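Setting the grasp check for clear cups in Padby

Clear cups give poor depth readings, so Padby won't confirm a grasp from the camera alone. Use the finger position check instead.

1. Open the task file and set grasp_source to fingers.
2. Set close_limit to 80. At 100 the hand squeezes thin plastic too hard.
3. Save and restart the planner.
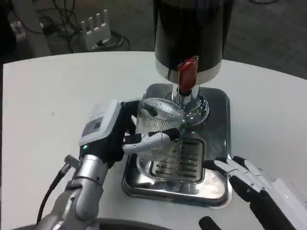

4. Run the hold step and watch the log. You want 2 "stable" lines in a row before the tap step is allowed to start.

If you get error 583, the wrist offset is missing. Reload it and run step 4 again.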